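Leonie Goodwin on 60 hens, a cold shed and selling eggs at the gate

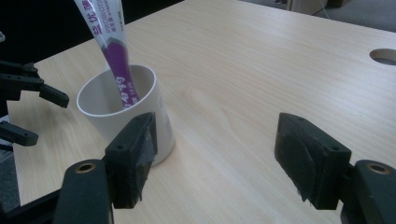

Leonie Goodwin gets up at five, and by the time most of Folley is awake she has been around the sheds twice. She keeps laying hens on a block outside town that used to belong to her uncle. Over the past few years she has gone from 60 birds to 400, and she says the work did not grow in the way she expected. "The birds are easy enough. It's the washing, the grading and the driving that fill the day." We talked at her kitchen table on a Tuesday while she had her breakfast. She has had stomach trouble since her twenties and is particular about her mornings, and a probiotic sachet in a white and purple packet was standing in a white cup by her elbow. She didn't touch it until we had got through the history of the place.

Her uncle ran sheep and had no interest in poultry. When Goodwin took over, the only building with a sound roof was the old shearing shed, and she put her first hens in there over winter. "It was freezing. I lost four birds in the first month and thought I'd made a stupid mistake," she says. She lined the south wall with old carpet, raised the perches and cut down the draught under the door. The losses stopped. She still uses the shed for young birds, but the layers now live in trailers that she shifts every few days with the tractor.

The trailers were built by Cameron Lowther, a welder from the next road over. He made the first one from a caravan chassis and charged her for steel and 732 dollars for his time. "He rang a week later to say he'd undercharged me," Goodwin says. "I said I knew that." The second and third cost more. They have mesh floors so the droppings fall straight through onto the paddock, and nest boxes that open from the outside, which saves her back.

She buys her feed from Fankhauser, a mill two hours north, and collects it herself. For a while she tried mixing her own. The hens picked out the corn and left the rest, and the yolks went pale. "People noticed the yolks straight away. They'd put up with a dirty shell, but they wanted that colour."

Foxes are the main worry. Her dog, Kona, is a maremma cross who sleeps in the paddock and comes to the house only in thunderstorms. Before Kona, Goodwin lost 22 hens in one night after a fence battery went flat. She now checks the battery every evening and keeps a spare on charge in the laundry.

In a good week the hens lay a bit over 2,000 eggs. Most go to two cafes and a greengrocer, and the rest are sold from an old fridge at the gate with a cash tin bolted to the side. I asked whether the tin ever came up short. "Now and then. Usually someone comes back the week after with the coins."

October is her busiest month – the days are longer, the birds are all laying and every backyard hen in the district is laying too, so prices drop just as she has the most to sell. Last spring she froze pulp for a baker. She would like a proper cool room and has priced one, but for now it will have to wait behind a new clutch for the tractor.

Would she go bigger? Goodwin thought about it while she cleared her plate. "No. At 400 I still know when one's crook. If I had more than that I'd be finding them dead."

She had the cafe order to pack by nine and went out to start on it.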